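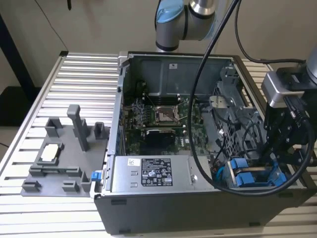
Desktop cell: tower on the slotted table, side panel off, with the fixture tray to its left.

Flalline Equipment Planning Meeting – Minutes
Soriano building, upstairs room
Monday, 9:30 a.m.

12 shares | 0 comments

Chair: Torunn Hedlund
Present: Lab operations, software, mechanical, purchasing, safety
Absent: Finance (sent written notes ahead of the meeting)

1. Minutes of the last meeting

Accepted with one correction. The entry on bench power should have said the new outlets go on the window side. Purchasing had already ordered them for the window side, so no further change is needed.

2. Budget position

Finance's notes were read out. There is $3000 left in the equipment line for the Jeralgate project. The amount has to be committed before the end of October or it goes back to the general fund. Committed means a purchase order has been issued. Delivery can come later.

Software asked if the license renewal comes out of the same line. It does not. Purchasing will confirm that in writing because it was charged to the wrong line last year.

Spare parts under $200 can still be bought on the lab card without a purchase order. Hedlund asked everyone to put the project name on the receipt. Several receipts from the summer have no project name and purchasing is still sorting them.

3. Gripper fingers

Lab operations reported wear on the black gripper used on the desktop cell. The finger pads are losing grip on smooth parts. Picks on square metal-topped parts are affected most and picks on brackets hardly at all.

There are two quotes. Eteck offers a full set of replacement fingers with pads for $400, shipping included. The second quote, from a local shop, covers pads only. It is lower, but the shop wants a drawing from us and will not give a delivery date until it has one.

Mechanical prefers the Eteck set. The mounting holes match and the pads can be changed later without taking the fingers off. Lab operations asked if the Eteck fingers are any wider, as there is not much room inside a drive cage. Mechanical has the data sheet but had not compared it with the current fingers.

Agreed: order the Eteck set once mechanical has checked the width. If it is too wide, the item comes back to the next meeting.

4. Fixture trays

The gray printed tray on the desktop cell is in use and operators are happy with the general layout. Mechanical wants to print spares so that a broken post does not stop work. The request is for 5 trays, including one for the training bench.

Discussion on material. The current filament is fine for holding light parts, but the tall post takes a knock whenever someone loads the tray in a hurry. Mechanical suggested a thicker base on the post and no other change. Software asked that the part positions stay exactly where they are, or the taught points will all have to be redone. Mechanical agreed to that.

Printing in-house costs only the filament. The printer is booked by another group most mornings. Mechanical will run the trays overnight.

Agreed: print 5 trays with the thicker post. Filament goes on the lab card.

5. Cable management

Safety raised the cables on the desktop cell. Black cable currently loops down over the computer toward the gripper. Safety would like it kept clear of the work area, both for the arm and for anyone reaching in to change a part.

Options discussed:

– Clip-on cable guides along the arm. Inexpensive, can be fitted by lab operations.
– A dress pack from the arm supplier. Neater, but the quote was more than the whole remaining line.
– An overhead support fixed to the table frame. The slotted aluminum makes this easy to bolt on and move.

Safety's preference was the overhead support together with a few clips. Lab operations agreed, provided the support can be swung out of the way when the tower is swapped. The dress pack was dropped.

Agreed: mechanical to draw up the overhead support, parts not to exceed $200.

6. Work pieces for the desktop cell

Lab operations asked for more used desktop towers. The team wants more than one case layout to work on. At present programs are written against a very small range of cases, and software cannot say how much of the vision setup will carry over to others.

Purchasing has a contact at a surplus dealer who sells towers by the pallet. A pallet is more than we can store. Purchasing will ask if the dealer will split one. Condition does not matter much as long as the sockets, latches and drive cages are intact. Towers with broken latches are no use to us.

Storage was discussed at some length. The shelf behind the door is full of packaging. Lab operations will clear it before anything is ordered.

No amount was set aside. To be priced for the next meeting.

7. Second wrist camera

Software would like a spare wrist camera. The one on the desktop cell has no backup and the lead time from the supplier is long. Hedlund said she would support a spare but wanted to know if the same model also fits the arm on the packing cell. If it does, one spare would cover both.

Software thinks it fits with a different bracket. Mechanical was less sure – the packing cell arm is older and the flange may be different. They will look at it together.

Agreed in principle, subject to the flange check and a written quote. This would be the largest single item against the line, so finance will need to see the quote first.

8. Other business

Safety reminded the group that the annual check on the emergency stops is coming up. The cells will be down for part of a day. Lab operations asked for it to be done in the afternoon.

The training bench needs a new stool. Lab card.

Actions

Mechanical: compare Eteck finger width with current fingers
Mechanical: print trays, draw up overhead cable support
Mechanical and software: check packing cell flange
Software: get written quote for wrist camera
Purchasing: confirm license budget line in writing, ask dealer about splitting a pallet
Lab operations: clear shelf behind the door
Hedlund: send finance the list of agreed items

Next meeting: same room, same time. Hedlund will send the invitation when the camera quote is in.

Meeting closed at 10:50 a.m.

This site uses cookies to remember your settings. Accept | Manage preferences

© Flalline. All rights reserved. | Contact | Back to top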